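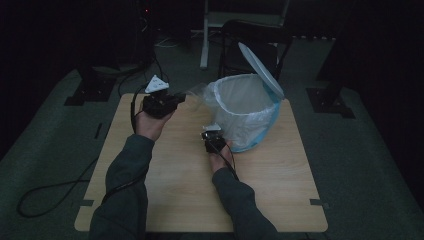

Figure 3. Hand demonstration of the plug task: one plug in each hand, with the small trash bin standing on the tabletop.

3.2 Collecting demonstrations

We recorded demonstrations in two ways. In the first, an operator did the task by hand while a head camera and wrist trackers logged the motion (Figure 3). In the second, the operator drove the Brunance arms by remote control from a separate desk. Both used the same table and the same objects.

The hand set holds 400 episodes and the remote set holds 193. An episode was dropped if tracking of either wrist was lost for more than 21 frames in a row. Shorter gaps were filled by linear interpolation. Wrist poses were then mapped to the arm base using the Eder calibration routine, with finger spread converted to a single opening value.

Cables were the main source of variation. Their starting layout was not fixed between episodes, and operators were told to leave them as they fell. We held out 80 hand episodes for testing.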